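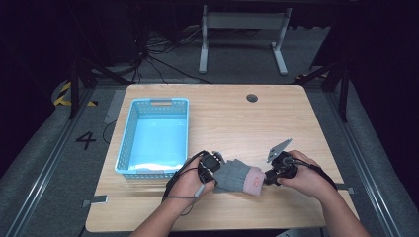
FIGUEROA, September 25, 2023

Every year, at the first cold morning, I go digging for gloves, and every year I come up with three left hands and a mitten. So last fall I gave my gloves a basket of their own, and I have been a bore on the subject ever since!

Mine is a plain plastic one, open on top, with holes all over the sides (the light blue kind you can find in any dollar store). I love it more than any piece of furniture I own. You can see straight in. Air gets through. A child can throw a glove at it from across the hall and have a fair chance of hitting it, and if your system can't survive a child throwing things at it, you don't have a system.

I know the case for drawers. Drawers look nice, and the hallway catalogs are full of them, with little felt dividers and a single pair of leather gloves laid out like silverware. But a drawer full of knitwear is a place where small things go to the back and stay there until June. I found a scarf in ours that I had already replaced.

Knit gloves in particular deserve better than we give them. Take a gray one with a pink ribbed cuff: cheap, cheerful, stretches to fit nearly anybody, and goes missing faster than a pen. People fuss over coats and toss the gloves in any old pocket, and then they buy another pair. We spent money on gloves 4 winters running before I got annoyed enough to change anything.

My one firm opinion is about pairing. Don't ball them up! Folding one cuff over the other the way you do with socks stretches the ribbing, and the cuff is what keeps the snow out. Lay one flat, smooth the fingers, put its mate on top and drop them in together. Do it at a table, with decent light and both hands free. It takes a minute, and I find it oddly pleasant, with the radio on and the coffee still warm.

Singles go in the basket too, at one end, and they get until spring to be reunited. After that I use them for dusting the blinds, and they're wonderful at it.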